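**Gripper and camera comparison, working meeting, July**

Started 2:00 p.m. in the Stetalden room. Minutes of the previous meeting accepted with one correction: the Irport controller was tested on firmware 12, not 11.

**1. Hand-held grippers**

The Pretell unit and the in-house unit were compared on the same object set. Finger travel on the Pretell is larger, but its return spring is stiff and operators reported tired thumbs after long sessions. The in-house unit closes more evenly. Its left finger pad has begun to peel at the tip.

Agreed: keep both units in the comparison for another month. Replace the pads on the in-house unit before any further cable work.

**2. Wide-angle camera**

The fisheye lens gives enough coverage to keep the fingertips and most of the table in view. Two problems were raised. Bright windows wash out the background and pull the exposure down on dark objects. Thin black cable is hard to separate from dark clothing at the bottom of the image.

Fixed exposure was proposed. One objection: the rooms differ too much for a single value. Agreed to try two presets, one for window tables and one for inside tables, and to record which was used in the session log.

**3. Arm replay**

Of 54 recorded cable episodes, 12 failed to replay on the Seok arm. Most failures were at the wrist limit when the operator had turned the gripper past what the arm can reach. The remainder were tracking losses during fast moves.

Discussion on whether to warn the operator during recording or filter afterward. No decision. The filter script will be run on the existing set first so the loss can be measured.

**4. Controllers**

The Irport controller holds position well under light load. Latency has not been measured with the camera stream running. To be done before the next meeting, using the same cable length on both controllers.

**5. Storage**

The recording drive now holds over 2,000 files. Test clips without a session number will be removed. Calibration clips stay.

**Actions**

- Replace finger pads, in-house unit: hardware bench
- Two exposure presets, loaded and labeled: camera bench
- Filter script on cable set, result as a table: replay group
- Latency measurement, both controllers: controls bench

**6. Any other business**

Spare batteries are to go back on the charger at the end of a session. Meeting closed 3:10 p.m.

Attached to item 2: window table, black cable held up by hand. 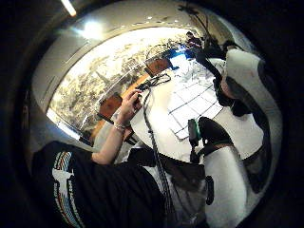
Department of Handling Systems · Gripper Evaluation Team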